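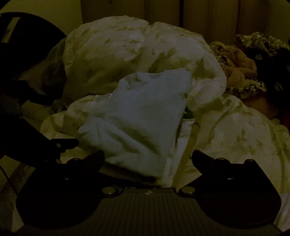

3. Planning your equipment order

Read this section before you fill in the Wosari order form. It applies to sites that collect cloth-handling recordings with hand-held grippers.

3.1 Working out quantities

1. List each room and the task set for it. Folding towels on a bed and sorting clothes on a table count as separate tasks.
2. Allow 2 grippers per operator. The second is a spare and stays in its case.
3. Enter the recording target for each task. Standard target: 700 recordings.
4. Order finger sets separately. Part 26 is the flat finger pair; bolts are included.
5. Add one lamp per bedroom if the curtains will be closed.

Note: Bedding, towels and clothes are not supplied. Enter them on line 9 of the form as local purchases.

3.2 Budget approval

1. Send the completed form to Fahad Baloch at Embridge.
2. Wait for the signed copy before paying any deposit.
3. Keep storage costs on a separate sheet. The Rillmont store bills these monthly.

CAUTION: Do not order third-party fingers to reduce cost. Fingers with a different bolt spacing will damage the body and are not covered by the warranty.

Orders received after September are priced from the next list.

Filed under: Set-up guides, Purchasing

Sign up for product updates by email
© Wosari | Contact | Back to top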